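Comparing two hand-held grippers on cloth -- a quick how-to

Posted 21/09/2021, filed under Grippers

Short one, writing this up between runs. We got a pair of hand-helds in to compare against the older Ametti set and a few people asked how we test them. So. Steps below. Nothing fancy, you need a table, a rack and a towel.

Why cloth? Blocks and cups tell you almost nothing. Any gripper picks up a block. A fuzzy towel shows you weak pads, sloppy linkages and late tracking in the first ten minutes.

What you need

Two hand-held grippers, one per hand
Marker plates if your tracking wants them
Wire dish rack, the cheap kind
A microfiber towel, thick, bright color (easy to see against black fingers)
Recording box -- ours runs Lornby 2, anything that logs finger width and both cameras will do
Long cables. Longer then you think

Before you start

Open and close each gripper 30 times by hand. Listen. If a pivot clicks, tighten it now, not halfway through a session.

Check zero on finger width. Pads touching should read zero in the log, or close. One of ours was reading open when shut and I lost a whole morning of data to it in April.

Route the cables off the sides of the table, never across the front. Leave slack on the floor. A tight cable pulls your wrist and you end up blaming the gripper.

Put the rack a bit behind the middle of the table. Too close and your elbows go past your ribs, and then the markers tip away from the overhead camera.

The test itself

1. Start the log, grippers open, hold still for a count of three. Gives you a clean start to line up the streams.

2. Drape the towel over the top of the rack.

3. Come in from both sides at the same height. Take an edge each. Small pinch, fingertip only.

4. Lift, spread, lower. Slow. If it slips, let it slip, dont grab again in the same take. Mark it and go on.

5. Next take, pinch a thicker fold, further down the pads. Same move.

6. Swap the grippers left to right and do it all over. This is the step people skip!! Your strong hand makes any gripper look good.
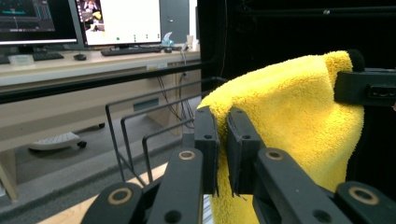
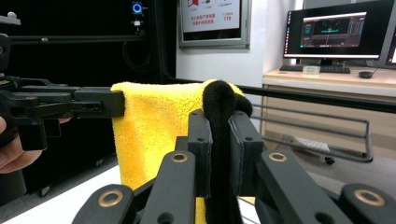
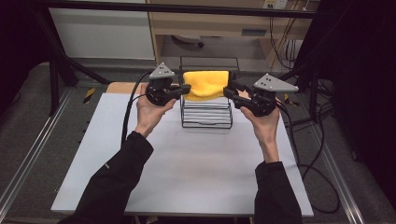
Yellow towel in all three; the last is the head view with both grippers at the rack.

What to look for

Pads first. Flat pads are fine on a thick fold and poor on a single layer. If the towel creeps out while you hold still, thats the pad surface, not your grip. Try thin rubber before you order new fingers. We had Oltness sleeves lying around, cut to size, big difference on the thin edge and hardly any on the fold.

Linkage next. Pinch a fold and twist your wrist a little each way. Watch the fingertips. Do they stay square to each other? Play at the pivots shows up here as one tip sliding past the other. The bushed pivots did well for us. The old Ametti ones had wear by take 134, you could feel it.

Then the camera. Go through the wrist video and ask one thing -- can you see the cloth between the pads at the moment of contact? If the fingers block it, move the mount up before you touch anything else.

Tracking last. Plot both paths. Jumps when the hands come close together usually mean one plate is hiding the other. Tip them outward a bit more and redo.

How many takes

200 per gripper if you want numbers worth showing. I usually quit sooner when one is clearly worse. Our full set so far is 3380 takes over everything, Engelhardt arm included, and the slip rate stopped moving much well before that.

Log per take: gripper, hand, fold or single layer, slipped or not, notes. One line. If you write it up later you wont.

Common problems

Fingers feel stiff after an hour -- lint. Towel fuzz gets in the pivots. Tweezers, then a dry brush. No oil.

Width signal noisy -- check the connector at the gripper end before the software.

Streams drift apart -- restart the recorder every 30 takes. Ugly but it works.

Table of results for the new pair goes up when the swapped-hand runs are done.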